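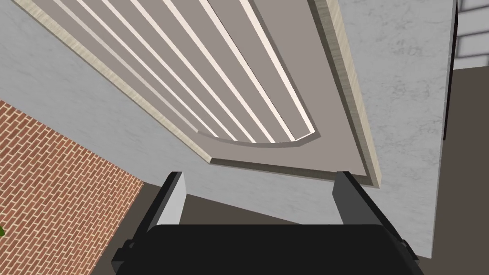 Figure 1. Slatted panel and lighter wall, rendered interior.

4.2 Finishes and the daily care of the kitchen

The interviews were carried out in 49 households in two towns, Betham and Govura. All of the homes had been renovated by the tenants' association of Londen in the same building program, but the tenants could choose the finishes of the kitchen by themselves. We asked which surfaces they clean daily, which ones weekly, and which ones they had regretted. The visits were made in April, in the late afternoon, when low sun shows marks on a surface more clearly than a ceiling lamp does.

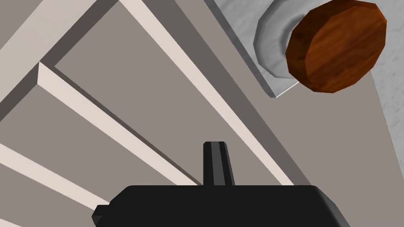 In Betham the regret was mostly related to light colors near the stove. In Govura it was related to dark and shiny fronts, and the tenants spoke of fingerprints much more than of grease. This difference remained when we compared only households with small children. The water in Govura is harder, and it may be that dried drops were reported as fingerprints. Our form did not separate these two kinds of marks, and we consider this a weakness of the Agbayani checklist in its short version.
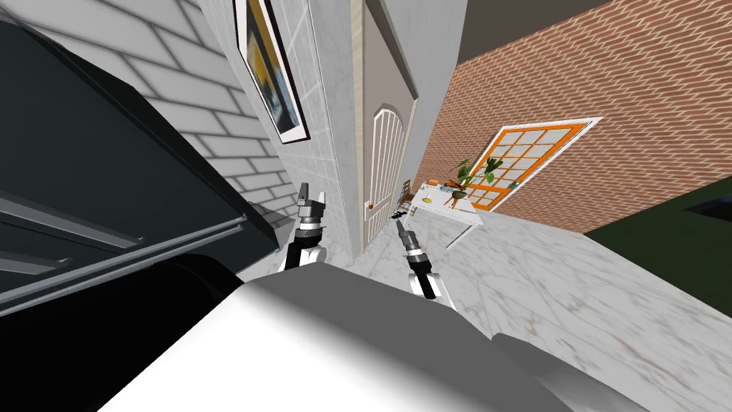 Floors were judged in another way than fronts. Most tenants accepted that a floor becomes dirty, and they complained only when cleaning it demanded a special product. Stone was the usual case. A marble floor beside glossy dark panels, as in the rendered room, brings together the two finishes that received the lowest scores for care, although both received high scores for appearance. Of the tenants who had chosen stone, 70 percent would choose it again, and 20 percent would keep it only outside the cooking area. The remaining ones gave no clear answer.

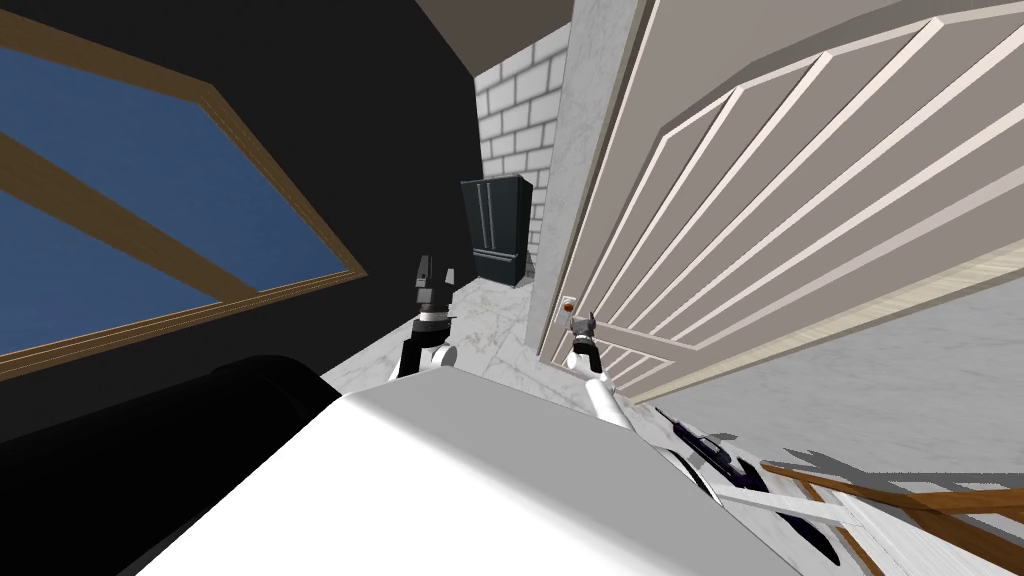
Figure 2. Dark refrigerator at a white brick wall, with marble flooring.

Brick was rare in our material and is therefore left out of the comparison in Section 4.3.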